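# Handout 6: Who writes the rules for home recording? 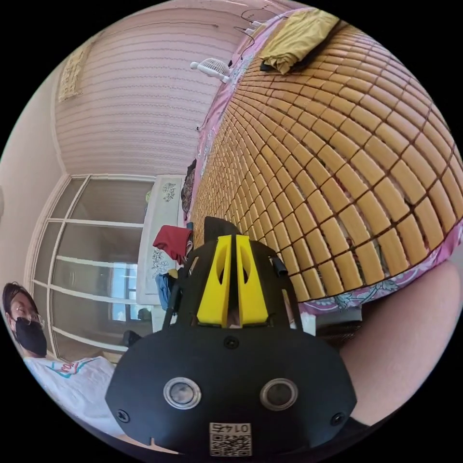

Alfie Dunmore thinks the whole topic is a waste of a session, and has told me so in writing. His view is that a hand-held gripper with a person on the end of it is a tool like a screwdriver, that no robot standard was ever meant to cover it, and that we should go back to guarding and stop buttons.

He is half right. Most safety rules assume a powered arm, a fixed base and a fence. A bedroom has none of these. It has a bed with a mat and a floral sheet, a cabinet with cloths hanging down the front, a small clip-on fan, and people within arm's reach of the fingers. I still don't accept that this leaves nothing to write down.

## What the house rules say

Compare two sets from the reading pack.

- **Driston** – 53 pages. Consent gets one paragraph, on page 53.
- **Hamdan** – four pages. Everyone in the room signs, bystanders too, and anyone may have a recording wiped later.

Driston's is the one people cite. Length seems to impress them. Read its section on "natural behaviour" and ask how you would ever catch someone breaking it. I couldn't find a way.

## Claims to be wary of

Drudard says its set of 3,752 home recordings is "fully compliant". Compliant with what? The document names its own checklist and stops there. Fadi Obeidat checked 700 of them for signed forms and will go through his method in September – please read his note first.

Watch also for "anonymised". A face mask hides a nose and mouth. Glasses, hair, a printed T-shirt and the layout of a room stay put, and a neighbour would need very little of that.

## Before the next class

1. Pick one rule from Hamdan and say who checks it, and when.
2. Find a rule in Driston that can't be tested. Rewrite it or strike it out.
3. Read the Pornamwood consent form. Would you sign it for your own bedroom?

One side of paper, by 19th July. Dunmore's objection may be used if you answer it.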